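Keeping the Recipe: How Small Food Makers Pass On What They Know

Reading time: 5 minutes

When a family food business changes hands, the legal work is usually complete within a few months. The building is valued, the accounts are examined, and the name above the door is either kept or retired. The transfer of knowledge takes much longer, and in many cases it is never written into the agreement at all.

The Ó Ceallaigh dairy at Clernasley offers a useful case. For 40 years the business produced cultured butter, soft cheese and a small range of dressings for shops in the surrounding counties. When the founding family decided to sell, the buyers received a binder of recipes, a list of suppliers and a promise of help by telephone. By June of the first year, the new owners had concluded that the binder described a dairy that no longer existed.

"The quantities were correct for equipment that had been replaced long before," said Nuala Flanagan, who now manages production. "The staff had adjusted everything by hand and by taste. The adjustments were sound, but they had never been recorded."

Her account is familiar to Angeliki Kontogiannis, an adviser on business succession who has worked with food makers for 14 years. She asks every seller to spend time in the production room with the buyer before any papers are signed. Sellers often resist. Many believe that their methods are simple, and they are surprised by how many decisions they make in an ordinary morning: when to stop stirring, which batch to hold back, how long a dressing should stand before it is filled. 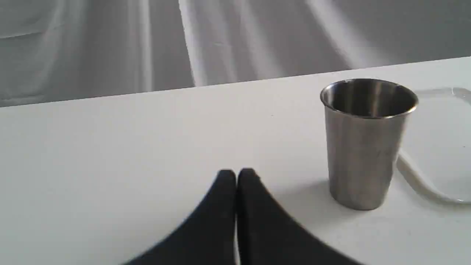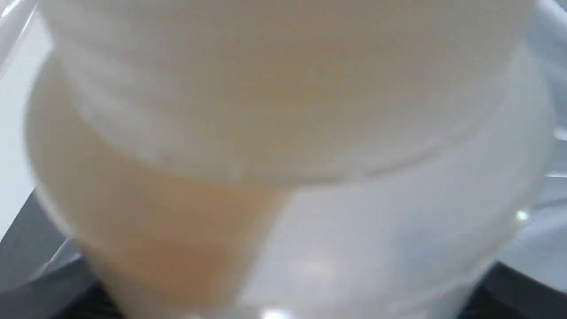

A steel cup, a white tray and a squeeze bottle on a white tabletop appear in the last of these three views.

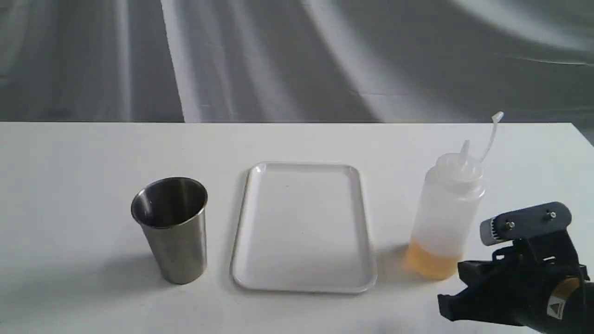
The Clernasley dairy eventually adopted a method that Ms. Kontogiannis recommends to most of her clients. Each product was made from start to finish by the person who knew it best, while a second person wrote down every step without offering advice. The notes were then given to a third employee, who attempted the same product alone. Wherever that employee had to stop and ask a question, a line was added to the record.

The process was slow. The finished manual runs to 368 pages, a length that Fergal Fahy, who trained under the previous owners, first regarded as excessive. He has since changed his view. New employees consult the manual daily during their first weeks, and he reports that disagreements over method are now settled by turning to the relevant page.

Cost remains the principal objection. A small producer can seldom spare three people for work that brings in no sales. At Rarkholm, a bakery of 5 employees, owner Cormac Brophy completed his own record over two winters, working in the quiet hours after the morning delivery. He began with the breads that he alone knew how to make. The seasonal items were left for the second winter, and a few have still not been covered.

There is also the matter of what a written record cannot hold. Ciarán Kavanagh, who buys cheese for several independent shops, observed that regular customers noticed a change at Clernasley before the new owners did. The soft cheese had become slightly firmer. The recipe had been followed exactly, but the previous maker had been in the habit of leaving the door to the cool room open on mild afternoons. That detail now appears in the manual, together with a note on the temperature the open door used to produce.

Ms. Kontogiannis advises owners to begin the work well before a sale is considered. Illness and retirement can remove a skilled person from a business at short notice, and the record is as valuable to the existing staff as it is to a buyer. She suggests starting with the single product whose loss would do the most harm, and reviewing each entry whenever a piece of equipment or a supplier is changed.

At the dairy, that review is now carried out every spring. Ms. Flanagan keeps a printed copy of the manual in the production room, where employees write corrections in the margins. The corrections are read aloud at a staff meeting and, if agreed, entered in the next edition. The most recent concerned the salting of the butter and took most of an afternoon to resolve.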